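Odthorpe Hall – kitchen and linen room walk-through
6 September 2020
Checked by: Ľubica Halás

1. Fire exits clear – YES
Both doors open with one push. What a difference from spring!

2. Extinguishers in date – YES
Tag on unit 38 is faded, so please write it out again in thick marker.

3. Fire blanket by the stove – YES
Hung at shoulder height and easy to grab. Love it.

4. Hot water at hand sink – NO
Takes far too long to warm up. Jeferson Brandão has the valve on his list for October.

5. Clean towels kept apart from used ones – YES
The new shelf labels are great, and people really are following them. Folded stacks stay on the upper shelves, used ones go straight in the lidded bin.

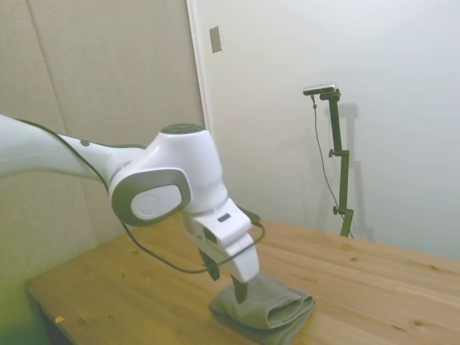

6. Floor mats flat, no curled corners – PARTLY
The mat by the pantry still lifts at one end. Tape it down for now, and order a heavier one from Plomergate (part 1360).

7. First aid box complete – PARTLY
Short on finger bandages. A box of 100 would see us through winter, and blue ones are easiest to spot in food.

8. Emergency lights – YES
All came on at the test switch and stayed on – hooray!

Items 4, 6 and 7 stay open. Sign below when done.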